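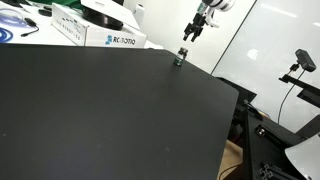 I bought the Skondholm work board in July, the matte black one in the big size, and I've had it on my white table long enough now to have opinions. It cost me 72 dollars on sale, which felt like a lot for what is basically a flat black surface, and my sister Shaimaa told me so more than once. (Shaimaa Belkadi works off an old bath towel and is very proud of it.)

So why a board at all? I decant spices and loose tea into little jars, label them, and give most of them away, and a plain white tabletop was driving me nuts. Anything pale just vanishes on it. Salt, sesame, the little curls of label backing, all gone until you put your sleeve in them. On black you see every single grain! You also see every single speck of dust, and that's the first thing I'd warn you about. I wipe mine down before I start, I turn around to get the funnel, and there are already tiny pale bits on it again. If that kind of thing bothers you, get the gray one.

The size is great. I can push the finished jars to the back and still have the whole front for my elbows, the scale and whatever tea I'm drinking. One small jar looks kind of lost on it, to be fair. If you only ever fill a couple at a time you could save money and go down a size, but I like to spread out and I always end up with a mess of labels along one side.

Now the finish. Skondholm says matte, and it mostly is, but there's a faint sheen when the light comes in low. Around four in the afternoon I get a soft bright patch toward the window side and I have to turn my chair a little. It doesn't bother me much. The Bernel board I had before was properly glossy and I could see the ceiling lamp in it the whole time, so this is a big step up. The Bernel also slid. This one stays put when I lean on it, and I lean on it a lot.

Glass is what I was most nervous about. My jars are small and top heavy once the lids are on, and the Bernel had a slight bow in the middle that made the narrow ones rock. No rocking so far here. I've stood up tall vials, squat jars, the skinny saffron tubes that fall over if you breathe near them, and they've all behaved.

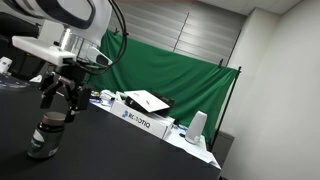 Small jar with the brown screw lid and the green label, on the black.

I love how dark green looks against it, by the way. The brown lids too. I used to go for white labels and now I've gone completely the other way, and if you take pictures of your jars for a shop or for family it's an easy background.

A few gripes. The edges are a bit sharp where they meet the table, and if you rest your wrists there for an hour you'll have a line on your skin. It marks if you drag something gritty over it, and I've got a little gray scratch from a sugar tin that won't come out with soap. And the instructions that came with it are useless, just a folded sheet telling you to keep it flat.

I did look at the Sitero before ordering. My neighbor Rachid Benkirane has that one and swears by it, and the rounded corners really are nicer, but it was too narrow for me and he says his is fading where the sun hits. The listing for mine had 618 reviews when I bought it and plenty of them complained about the box arriving dented. Mine was dented as well, but the board was fine.

Would I buy it again? Yes, at the sale price. At full price I'd probably wait. Four stars, and I'd love it if they made one with a softer front edge.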